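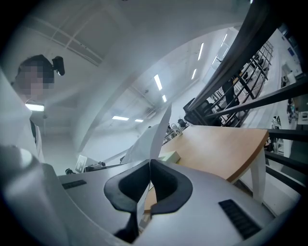 ## 3. Folding the insert sheet

Use plain white paper from the Burnton pack. Keep spare sheets flat in the tray until needed.

1. Square the sheet to the bench edge, long side facing you.
2. Fold the top third down and run a thumbnail along the crease.
3. Stand the sheet on its edge and let the flap lean back.
4. Check that the corners line up. If they are out by more than 3 mm, use a new sheet.
5. Slide the insert into sleeve 418, flap side last.

**Note:** Sleeve 315 takes the unfolded sheet. Skip to section 6.

**Caution:** Paper edges cut. Keep fingers off the edge when sliding the sheet in.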